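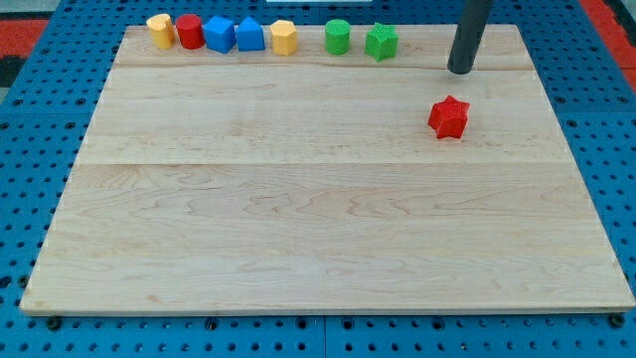 Last changed: Monday, 16:40 by C. Aguirre

Home Tickets Cells Visits Search Log out

Open day demo, block pushing cell – arm stops short of blocks during language commands

Status: Resolved, one item carried over
Priority: High (visitors on site)
Cell: Tekleab 3
Raised by: Girnumwood front desk
Handled by: Crisóforo Aguirre

Reported problem

During the first visitor session the arm took typed commands such as "push the red star to the green star" and moved to the right area, but stopped before touching the block. Stop distance was 4 mm to 30 mm, always on the near side of the target. No fault on the controller. The operator restarted the demo program twice with the same result. The Tondgate school party was due at 14:00, so the ticket was raised as High.

Setup

Plain cylindrical pusher, no gripper. Pale wooden board on the blue perforated bench top. Plastic blocks in four colours: stars, cylinders, a cube, a pentagon, a hexagon and the yellow rounded one. Start layout for the demo is most of the blocks along the back edge and the red star out on its own on the right, pusher parked close to it. Overhead lights on, blinds open for the visitors.

Log

10:50 Arrived at cell. Asked the operator to run the same command again. Pusher went to the red star and stopped short. Confirmed as reported.

10:58 Checked the pusher for looseness in the clamp. Tight. Tip not bent. Height above the board correct at the centre.

11:05 Ran the fixed test path with no vision input. Pusher reached all corner points within tolerance. Arm and controller ruled out.

11:20 Switched vision back on and compared the reported block positions with a steel rule. Reported positions were shifted towards the back of the board. Shift was small at the back edge and got larger towards the front. That pattern fits a camera tilt, so I stopped looking at the blocks.

11:35 Camera bracket checked. Lower bolt finger tight only. According to the operator the bracket had been moved on Friday to make space for the visitor barrier and put back by eye. No entry in the cell book.

11:45 Tightened the bolt and started calibration with the normal Ameck target sheet. Calibration failed at point 3. Repeated, failed at point 3 again.

11:52 Point 3 sits in strong daylight from the left window. Closed the left blind. Calibration passed first time. Saved as the open day profile.

12:10 Ran 50 push commands from the standard list, blocks reset by hand between groups. All made contact. On three of them the block was reached but turned round the tip and ended up beside the target. All three were star blocks pushed on a point. This is known behaviour and not part of this fault.

12:40 Handed back to operator. Left blind to stay closed for the rest of the day.

14:00 Stayed for the Tondgate session. Pupils typed their own commands. One asked for "all the blues together" and the arm brought the cube and the pentagon together in four pushes. One command was refused because the word used for the hexagon was not in the list ("nut"). Refusal message was shown correctly.

14:25 Yellow rounded block pushed off the back edge of the board by a long command. Operator pressed pause, put it back, resumed. No stop needed. The back limit in the demo program is set to the board edge and takes no account of block width.

15:30 Last session finished. No further short stops.

Cause

Camera bracket moved and not recalibrated. Daylight at point 3 was a second, separate problem that only showed up during calibration.

Action taken

– Bracket bolt tightened and marked with paint pen.
– Camera recalibrated, profile saved.
– Left blind closed, note taped to the window frame.
– "nut" added to the word list for the hexagon.

Carried over

Back limit needs to come in by 30 mm. Not changed today as it means a new program load and a full check run, and I did not want to do that between sessions. Moved to its own ticket under Tekleab 3.

Comments

Girnumwood front desk, 15:55: Thanks. Can the barrier stay where it is for the next visit in March?

C. Aguirre, 16:10: Yes, if the bracket is left alone. If anyone needs to move it, book a recalibration first and allow 30 minutes.

Girnumwood front desk, 16:20: Noted on the visit sheet. Closing from our side.

Girnumwood Demonstration Hall – Cell Support, internal extension 304 | Report a fault | Back to top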